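Success rate is the wrong headline number for tabletop manipulation, and our own results at Skustgate are a fair illustration of why. We trained two policies on the same workspace. One, which we call Flavine, predicts a short chunk of joint targets and commits to it. The other, Surine, replans at every control step. Over 51 trials each, scored on the final state only, they came out tied. By the usual convention the comparison ends there, and the paper says the two methods perform equally well.

They do not perform equally well. Flavine fails early, mostly on the approach, and leaves the objects close to where it found them. Surine fails late. It makes contact, shifts the object, tries again, and runs out the clock with the workspace in a state that a person has to reset. A binary score at the end of the trial gives both of these a zero. Anyone deciding which policy to run overnight needs to know the difference, and the table we would normally publish does not contain it.

My proposal is modest. Report the stage at which each trial ended, using a fixed list of stages written down before the first rollout. We used three: approach, contact, and release. Report the reset cost as well, meaning the time until the next trial can begin. Neither measure needs new hardware. Both can be taken from video that most labs already keep.

The common objection is that stage labels are subjective. They are, to a degree. Two labelers went through our full set separately and disagreed on 22 trials, nearly all at the boundary between approach and contact. That is a real source of noise - but it can be measured, and it can be printed next to the result. The noise in a success criterion is just as real and is usually settled by whoever is holding the stopwatch.

Hinged and lidded objects are where the convention does the most damage. A lid has intermediate positions that matter to the next action, and a policy may reach a useful one without reaching the one named in the protocol.

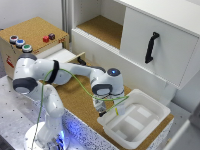
Vasconcelos objects that stage reporting will be gamed as easily as success rate was, that authors will pick stages that suit their method, and that a reader comparing papers from different labs will end up with less common ground than before. The stages would have to be shared across labs to mean anything, in this view, and labs have not yet managed to share a definition of success.

I accept the part about comparison. Stage counts from one lab should not be set beside stage counts from another unless the lists match. Within a paper, though, where two methods run on one bench under one protocol, the objection has little force. The list is the same for both, and if it was fixed in advance it favors neither by design. We have put ours in the appendix, with the 22 disputed trials marked.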